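Home Articles Issues About Search Previous Next

3.2 Rules for shared-bench simulation

The guidelines in this section apply to any simulated cell in which two arms work over one table. They were drafted at Trillano after a review of 329 simulated trials, in which 17 were set aside due to incomplete records of the starting state. The review was led by Nii Laryea, and the wording was later checked against the Olovton bench procedure by Gaétan Bouchard.

Each trial must begin from a declared state. The declaration lists the pose of both arms, the opening of both grippers, and the position of every loose object on the table. Objects that belong to the room, such as shelves, doors and wall panels, are recorded once per room model and are treated as fixed. They remain subject to collision checks. An earlier draft left them out, and 4 trials had to be repeated when an elbow passed through a shelf without raising a fault.

Figure 3 gives a view of the two-arm bench model. Both grippers are open and point downward, as the declared state requires. The farther gripper is close to the cardboard box, with its fingertips near the height of the top edge. Placements of this kind are permitted, but the clearance between fingertip and object must be written into the record and may not be estimated from a rendered view.

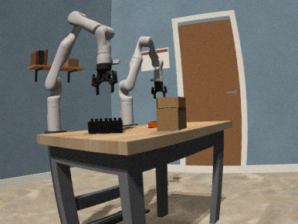
Figure 3. Simulated bench with two arms, grippers open. Loose objects: black studded block, orange object, cardboard box.

Where one object partly hides another, as the box does with the orange object in Figure 3, the position of the hidden object shall be taken from the simulator state. Labels drawn by hand from a single view are not accepted for such objects. The same rule applies to contact: two objects that look as if they touch are recorded as touching only if the contact solver reports it.

The work area is divided into two zones and a shared strip. Only one arm may enter the strip at a time, and the controller grants entry on request. The minimum distance between moving links is set at 20 mm. A trial that falls below this value is stopped and kept in the data set with a fault code – it is not deleted. Pesonen scripts written before September do not store the fault code and should be updated before reuse.

Changes to the room model, including lighting, require a new version number. Results from different versions may be reported together only if the version is stated for each trial. The Bretness tables in Section 4 follow this practice.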